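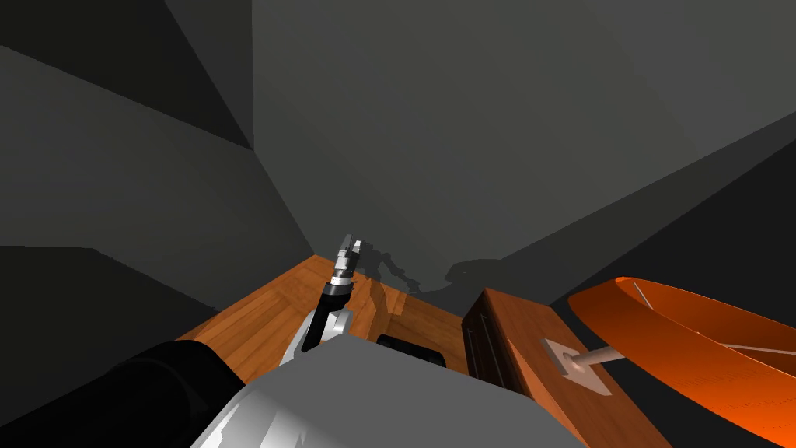 The Zuda housekeeping service looks after 262 rooms for Hotell, and its head of training met us on 6/13/19 to discuss how new staff are prepared for the work. Each trainee spends 3 weeks with an experienced colleague before taking a floor alone. "We start with surfaces," she said. "A wooden countertop with a visible grain should be wiped along the grain, and the seam at the wall needs a separate cloth."

Asked about staff turnover, she replied that it had fallen since January, when the rota was changed to give every employee two consecutive days off. "People stay if they can plan their lives," she said. The service intends to extend the same rota to its Uris site, where recruitment for the evening team is under way.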